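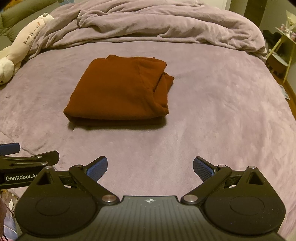 从账期里听经济的动静：与Halima Urio谈小企业付款、信贷和增长放缓

采访约在早上八点，Halima Urio七点半就到了，桌上摊着一沓打印出来的表格，页边用铅笔写得密密麻麻。我还没坐稳，她已经把其中一页推过来：“你先看这一列，看完我们再聊GDP。”

那一列写的是账期，也就是一家企业从开出发票到真正收到钱，中间隔了多少天。Urio在Rorkmont研究所做宏观经济，最近几年却把大半精力放在这个听上去有点枯燥的数字上。我得承认，来之前我对账期几乎没有概念，聊完走出来，满脑子都是它，路过一家五金店都想进去问问老板上个月的货款结了没有！

她主持的项目叫Dekutow，在港口城市Juvurham跟踪26家小企业的收付款情况，有做包装的，有修冷库的，有给餐馆送干货的，还有一家专门替出口商缝麻袋。每家企业每个月交一份简单的记录：卖给谁（用代号），什么时候开票，什么时候到账。项目组只有两个人，Urio和Oduor Ndung'u，所有表格都由他们自己核对。

“官方的增长数据很好，我每天都在用，”她说，“可是它出来得晚，而且会修订。等你确认经济在减速，减速已经过去一个季度了。小企业的老板早就知道，他们只是没有人问。”

我问她，老板们是怎么知道的。

“大客户开始拖。”她回答得很快，“最先变的往往是付款，然后才是订单。一家大公司的财务部门觉得明年要紧一点，不会马上砍采购，它先把手里的现金捂住。怎么捂？晚一点给你钱。合同上写30天的，四十几天才到。供应商不敢吭声，怕丢了客户。他自己也只好晚一点付给下一家。就这么一环一环传下去，传到最后，是一个缝麻袋的作坊发不出加班费。”

她说到这里拿起铅笔，在纸背面画了一条链子，最左边一个大圆，越往右圆越小。她把最右边那个涂黑了。

在Dekutow的记录里，这条链子在去年十月开始绷紧。那时候市面上还是一片乐观，商会刚发布了一份很漂亮的景气调查，贷款也不难拿。可是样本里做包装的那几家，账期中位数已经拉到了60天。Urio起初以为是录入错了，让Ndung'u把原始发票重新对了一遍，没有错。

“我高兴得在办公室里转圈，”她笑起来，“听上去很不厚道是不是？人家收不到钱，我在那里高兴。可是做研究的人都懂，你盯着一个指标盯了那么久，它终于动了，而且动得有道理！当然晚上回家就高兴不起来了，我知道那几家老板是谁，我喝过他们的茶。”

我很喜欢她讲数据的方式，总会讲到具体的生意上去。比如说利息。教科书里讲货币政策传导，讲的是央行调利率，银行跟着调，企业和家庭改变借贷和支出。Urio完全同意这个框架，只是她觉得中间少画了一大块：企业与企业之间的赊账。供应商让客户晚付钱，等于给客户放了一笔没有利息的贷款。这笔贷款不在银行的报表上，但它会膨胀，也会收缩，收缩的时候比银行收贷还要突然。

“利率上调以后，银行贷款贵了，大公司找谁借？找自己的供应商借，连申请表都不用填。所以你会看到一个很有意思的现象，加息刚开始的几个月，大公司的银行借款增长放慢，日子却好像没受什么影响。影响去哪里了？去看应付账款那一栏。”
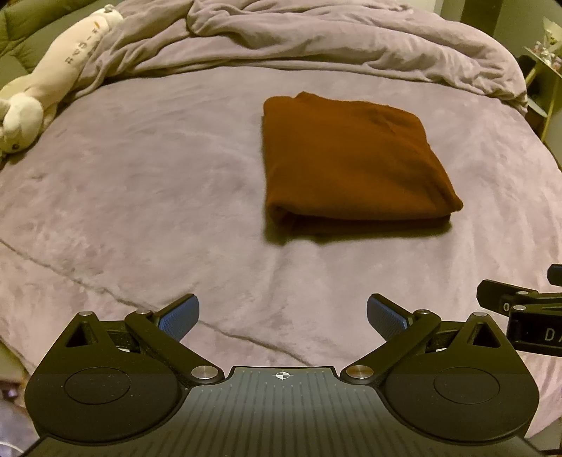

Takeshi Hoshino对这个说法有保留。他读过Dekutow的几期简报，认为样本太小，又集中在一个港口城市，货运季节稍有变化就足以把账期拉长，很难由此推断整个经济的走向。他还提醒，愿意每月交表的老板多半本来就比较有条理，最混乱的那些企业恰恰不在样本里，真实的拖欠也许更严重，也许只是另一种样子。

我把这番话转述给Urio，她边听边点头，听到最后一句甚至拍了一下桌子。

“他说得对！样本偏差这一条，我们在每一期简报的第一页都写着。季节性的问题我们也处理了，做法是同一家企业跟自己12个月前的同一个月比，不跟上个月比。这样能去掉一部分，去不掉全部。港口有港口的脾气，船晚到几天，单据晚几天，钱就晚几天，跟经济好不好没有关系。”

那么她为什么还这么有信心？

“我对方向有信心，对幅度没有。”她说，“你不会拿我的表去预测明年增长是三点几还是二点几，那是另一门手艺，要用别的工具。我能告诉你的是，现金在往哪边流，谁手里的越来越少。这个信息早到几个星期，对很多人来说就很值钱了。”

值钱给谁看呢？她首先提到Koech，当地一家给小商户提供周转贷款的公司。Koech以前审批贷款主要看流水和抵押，去年底开始把客户的账期变化也放进来。照通常的做法，账期变长是坏消息，应该收紧额度。Koech的信贷经理Duygu Baysal却做了一个区分：如果一家商户的账期变长，是因为它的大客户在拖，而商户自己的销售没有下滑，那就按发票给它做一笔短期融资，等大客户付款后归还；如果销售也在下滑，那就坐下来谈延期，先不要加新的债。

“这个区分太聪明了，”Urio说，“我自己都没想到。我们给出的只是数字，Duygu把它变成了一张能用的表。”

我后来给Baysal打了电话，她的口气要平淡得多。她说审批确实比以前费事，每笔都要跟客户核对发票，有的发票对方公司拖着不肯确认，一拖就是一整周。“我手下的人抱怨过，说有这个时间能多放好几笔。可是缺周转和缺生意是两种病，吃一样的药总归不行。”至于坏账有没有减少，她说要等完整走过一轮淡旺季再看，现在说什么都早。

回到Urio这边，我们聊起了政策。不少地方都讨论过要不要立法规定最长付款期限，她原则上支持，但觉得光有期限还不够。大公司可以把验收往后推，可以说发票格式不对退回重开，时钟就从头走起。她在表格里见过一张发票被退了三回，最后一回的理由是缺了一个部门编号。她主张让大公司公开自己的实际付款天数，每半年一次，放在年报里谁都找得到的地方。

“公开之后，供应商报价时心里有数，你拖得久，我就报得高。投资人也会看，一家利润很好的公司，付款却越来越慢，那利润是怎么来的？记者也会看嘛，你们不是最喜欢排行榜？”

我说是，我们确实喜欢。

还有一件事她讲得特别投入，是关于老板们自己的。参加项目之前，样本里好几家企业从来没有系统地记过到账日期，钱来了就用，没来就等。记了几个月以后，有人第一次发现，自己最引以为荣的那个大客户，其实是付款最慢的，算上借钱垫料的利息，几乎没赚到什么。经营冷库维修的Muthoni Kaijage就是这样，她把报价单重新排了一遍，对付款快的客户给一点折扣，对慢的收定金。有一家客户走了，她说走就走吧，腾出来的师傅当月就排满了别的活。

“我听她讲这件事的时候，觉得这个项目哪怕一篇论文都发不出来，也值。”Urio说完马上又补了一句，“不过论文还是要发的，Oduor会杀了我。”

Ndung'u那天下午才到办公室，进门先问早上的咖啡还有没有剩。我问他对增长放缓怎么看，他说他只管对发票，宏观的事情请找Halima。可是聊着聊着，他自己打开电脑，给我看他正在做的一张图：横轴是月份，纵轴是不同行业的账期，几条线先后抬头，做包装的最早，送干货的最晚。他想弄清楚这个先后次序是不是每次都一样。如果一样，那么包装厂就可以当作整条链子的温度计。手头的数据只覆盖了一轮，还说明不了什么，他打算去翻老账本，已经有两家企业答应把仓库里的旧发票借给他。

“纸的，装在麻袋里，”他说，“有些字都褪了。我觉得会很好玩。”

临走前我问Urio，照她手里最新的表格，接下来几个月她最关心哪一栏。她想了一会儿，翻到倒数第二页，指着干货批发那一行。餐馆付款还算准时，说明普通人还在外面吃饭，家庭的钱袋子暂时没有捂紧。如果这一行也开始往上走，放缓就从企业之间传到了饭桌上，那时候要讨论的问题就要换一批了。

下一批表格月初交上来，她答应对完账就给我打电话。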